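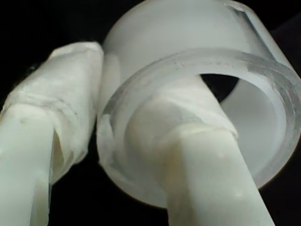

Affiliates sent plenty of clicks to my launch but hardly any sales - what should I change before the next one?

Posted in: Selling Online > Launches and Affiliates
Posted by Isauro Lozano, 7/15/19

I sell a video course on bookkeeping for sole traders. It's hosted on Malero and I take payments through their own checkout. In March I did my first proper launch with other people promoting it. I had been selling it quietly to my own list before that, which is small but buys fairly well.

I signed up 9 affiliates. Most of them I found in the partner section on Undov, and two were people I already knew from a business group. I offered 50% commission on the front product and the same on the add-on templates. The cart was open for five days.

The numbers from the tracking page:

Clicks from all affiliates: 700
Sales from affiliates: 3
Sales from my own list in the same week: 131

So my own subscribers bought and the affiliate traffic more or less didn't. The page was the same for everyone and so was the price (£39, going up to £59 at the end). All three affiliate sales came through one person, who runs a newsletter for mobile hairdressers.

I did give everyone ready-made emails to send. They were the same emails I sent to my own list with the links changed. I also gave them a banner, though I don't think anyone used it.

I want to run it again in the autumn. Is the commission too low? Should I drop the price? One of the affiliates told me my page was "too long for cold traffic" but he had sent 400 of the clicks and none of his people bought, so I'm not sure how much weight to give that.

Also, is it normal to have to chase people? Two of them signed up and never sent anything.

2 people are following this
3 replies

Aliki Gavalas
Member, Launches and Affiliates

Your page converts for people who know you, so I wouldn't touch the price or the commission yet. Half of £39 is a normal offer for a small course. If you move those two things now you won't learn anything from the second launch, as you will have changed too much at once.

I would look at the following first.

Split the clicks by affiliate. You've already said one person sent 400 and got nothing. That leaves 300 for everyone else, and I expect the hairdressing newsletter was a small share of that. If she sent 60 clicks and made three sales, that's five in a hundred, and for a cold audience at £39 I would be very pleased with it. The average across all nine tells you very little.

Ask the 400-click person where he sent the link. If it went to a list of people who mostly collect marketing offers, they will click on anything and buy very little that isn't about making money. Bookkeeping for sole traders is not what they signed up for. A lot of the people in the Undov partner section have lists like that. They aren't doing anything wrong, they just don't have your buyers.

Rewrite the emails. Your own subscribers know who you are, so your emails can start with the offer. Somebody else's readers have never heard of you. The affiliate has to say who you are and why they are passing it on, in their own words. What I do now is send each partner a page of notes with the main points, the dates, the price and one finished email they can adapt. The ones who adapt it do better than the ones who paste it in, every time I've checked.

Give their readers something before the sale. Malero lets you put one lesson outside the paywall. Ask partners to send people to that lesson first, with a sign-up box under it, and make the offer by email over the following days. Make sure the affiliate's tracking carries through from the free lesson to the checkout though. On the basic plan I was on it lasted only for the first visit, and I had to add up some commissions by hand. Test it yourself with a second email address before you invite anyone.

On chasing - yes, it's normal. I assume a third of the people who sign up will do nothing. I send a reminder two weeks before, another three days before, and a short one on the morning the cart opens. After that I leave them alone.

For the autumn I would find ten more newsletters like the hairdressing one. Dog groomers, gardeners, driving instructors, music teachers. They won't be listed as affiliates anywhere, so you'll have to write to them one at a time. Some will prefer a flat fee for a mention. I'd agree to that once, for a small amount, and see what it brings in.

14 people found this helpful

Apolinar Salinas
New member

Had the same thing. Put commission up to 75% and got more affiliates but not really more sales. Shorter page made no difference for me either. I use Varela for tracking now instead of the built-in one and it's better but you have to pay monthly.

Don't do the price going up at the end, people hate that.

1 person found this helpful

Citlali Huerta
Member, Launches and Affiliates

I agree with most of what Aliki wrote and would add a couple of things from the other side, as I promote other people's courses more than I sell my own.

Five days is short if your partners have a weekly newsletter. By the time I've fitted you in, your cart might be closing the next day. When someone tells me the dates six weeks ahead I can plan two mentions. When they tell me the week before, I usually say no. That could be what happened with your two silent ones. It's worth asking them, politely.

Let partners have the course free, and early. I won't send my readers to something I haven't looked at. If I've done the first few lessons I can say which bit I found useful, and that's the part people reply to.

Pay quickly, too. I know there's a refund period to wait out, but put the payment date in the notes and then stick to it. I promoted a launch on Seltano last year and waited four months for the commission. I haven't worked with that seller again.

I don't agree with Apolinar about the price rise. It's fine so long as it's real and the date is on the page from the start. What annoys people is when the price is back down a week later.

As for the long page, try this before rewriting it. Put a short paragraph at the very top saying who the course is for and what they'll be able to do after it, with the price next to it. Leave the rest as it is. Your own list won't mind, and strangers can decide in ten seconds whether to keep reading.

8 people found this helpful

Comment from Isauro Lozano
Thanks all. I've checked and the newsletter sent 52 clicks, so Aliki was close. The 400 came from a solo email to a "business opportunities" list. I've written to the hairdressing lady to ask if she'd do two mentions in the autumn and whether she knows anyone who runs something similar for beauty therapists. Still need to test the tracking on the free lesson.

Comment from Aliki Gavalas
Good. Use a private browser window when you test it or you'll be counted as yourself.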